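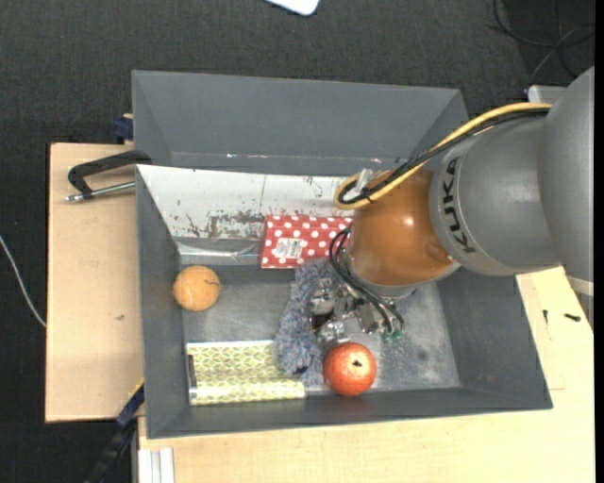

Annag Buchanan wrote to ask whether the gray bin is deep enough for gift boxes, because hers kept sliding out of the shallow tray she bought somewhere else. Yes, Annag, it is! The back is the tall part, so I lean boxes up against that and let the small stuff fill in at the front. A polka dot box, a fuzzy orange ball, a fluffy duster and a rectangular patterned package all go in together with floor left over.

So, the Flirnach open bin. I've been selling these out of the Stakville shop since March and I use one myself on the packing table, which is how it ended up on the website at all (people kept pointing at mine and asking what it cost).

It's a big gray bin with no lid. The sides are matte and they slope, so your hand goes in easily and you can see what's in there without tipping anything out. I keep the odds and ends in it that don't belong on a shelf: returns, things waiting for a bag, the duster I can never find when I want it.

Now the floor. It marks. Mine has scuffs and cloudy smears all over the bottom and I've stopped fussing about it, but if you want something that stays pretty you should look at the Korkoveo baskets on the next page. I wipe mine out on Saturday with a damp cloth and dish soap. Don't use a scouring pad on the gray sides, I tried it on one corner and it left a shiny patch that bugs me every single day.

It's a large thing, so measure your table first! Lech Wróbel took one home for his craft room and had to bring it back the same afternoon, and we swapped it for the Chien, the smaller one with the straight sides. He's happy with that. The Chien is better on a shelf anyway, the slope on this one wastes space if you line up two or three side by side.

What I'd put in it: toys, wrapping supplies, cleaning things, pet stuff, mixed orders. What I wouldn't: anything tiny. Beads and screws end up in the corners and you'll be chasing them with a fingernail. And stand soft things at the front if you can, they flop over whatever is behind them and then you forget it's there.

Price is 70 for the bin, or 40 if you take one of the scratched ones from the back room (same bin, uglier, ask me and I'll send photos before you pay). Item number 327 for new and 226 for scratched, please put the right one in your order note, I've mixed them up before and it's a pain for both of us.

Pickup is free. I can ship, but the box is bulky and the carrier charges for it, so write to me first with your zip code and I'll get you a real price. Returns are fine for two weeks as long as it comes back empty. Teresa Cieślak left a ball of yarn in hers. Teresa, it's still at the counter!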